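4.2 How households talk about their surfaces

We had expected, perhaps a little naively, that people would talk about their kitchens mostly in terms of cost and cleaning. Over the course of the interviews in Budska and Zelenák we heard a good deal about both, of course, but we also heard a great many stories about grandmothers, and about what a wall is supposed to feel like under the hand when you come in from the cold. One family in Zelenák spent most of our visit (and two pots of tea) telling us why they had kept the old boards beside the stove when everything else was replaced.

The survey itself was mailed in November to 900 homes in the Zevidham district, and the answers that came back were longer than the boxes we had left for them. Many people wrote up the margins – we have tried to keep those notes wherever they could be read. Respondents sorted materials into 4 loose families: timber, earth and clay, stone, and what most of them simply called "the shiny ones." Timber and earth were very often named together, as though one called for the other, and the words used for the pair were nearly always words of warmth. We return to this pairing in Section 5, where the age of the house matters a good deal more than the age of the person living in it. 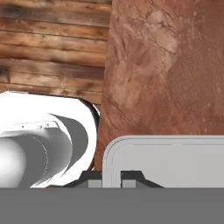
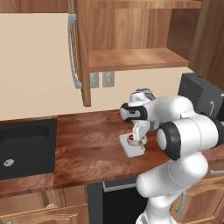 Figure 3. Computer-rendered kitchen. First view: wooden planks next to a reddish-brown textured surface. Second view: the wooden countertop.

Age of the house was taken from the Zison property register, which lists 3003 dwellings for the district and is, we are glad to say, very well kept. Where a house had been extended we used the date of the oldest part with a kitchen in it. This left us with 25 homes that could not be dated at all, mostly farm buildings converted in stages, and we have kept them as a separate group in the tables instead of guessing. Their owners wrote some of the fondest notes we received, particularly on the subject of uneven floors.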